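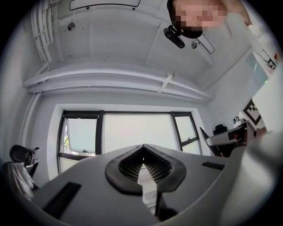

Raumakustik wird in Altbauten meist erst dann zum Thema, wenn die Möbel schon stehen. Die Nachhallzeit hängt vom Volumen und von der äquivalenten Absorptionsfläche ab; verputzte Wände tragen bei mittleren Frequenzen kaum etwas zur Dämpfung bei. Wer die Lage beurteilen will, sollte den Blick von unten nach oben richten, denn über Kopfhöhe bleibt die größte freie Fläche meist unbehandelt. Dort setzt Liis Vaher an, die für das Büro Wevico Wohnräume vermisst.

Ihr Verfahren ist schlicht: 3 Mikrofonpositionen, 2 Anregungen je Position, Auswertung in Terzbändern. In einem Wohnzimmer von 34 Quadratmetern lag die Nachhallzeit bei 1.000 Hertz deutlich über dem Zielwert. Teppich half oben im Spektrum, darunter fast gar nicht.

Edith Quispe, Bauphysikerin bei Hesier, rät zu porösen Absorbern mit Wandabstand – der Luftspalt verschiebt die Wirkung zu tieferen Frequenzen. Gemessen wird danach erneut, bei gleicher Möblierung und geschlossenen Türen.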